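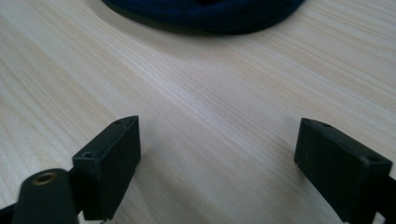

Dark blue knit on a pale wooden tabletop.

Let Your Kids See You Be Bad at Something
By Tyyne Ikonen

I took up knitting at 40, and I was terrible at it, and I can't recommend the experience enough! My first scarf started out as wide as my hand and ended up as wide as a dinner plate. My two kids watched the whole thing happen from the couch, and they had opinions.

Most of what children see grown-ups do, we already know how to do. We drive, we cook, we fix the sink (or we call Kalevi Rautiainen down the street, who fixes the sink). They almost never see us in the slow, clumsy part. Then we hand them a violin or a page of fractions and tell them to be patient with themselves. Where would they have learned that?

So pick something. Juggling, Portuguese, skateboarding if your knees allow it. Do it in the living room where people can see. Swear a little less than you want to. I ripped out the same sleeve 17 times last winter, and somewhere in there my daughter stopped tearing up her drawings and started turning the paper over to try again on the back. Maybe that's a coincidence. I don't care, I'm taking it.

My friend Revathi Varghese thinks I'm overselling this. She says kids need to see adults being good at things, because it makes them feel safe. Fair enough, and I still want mine to see me do the taxes with a straight face. But there's room in a week for both, and the bad part is so much more fun to share.

I've got a sweater on the needles now. One arm is longer, and my son has asked to wear it anyway.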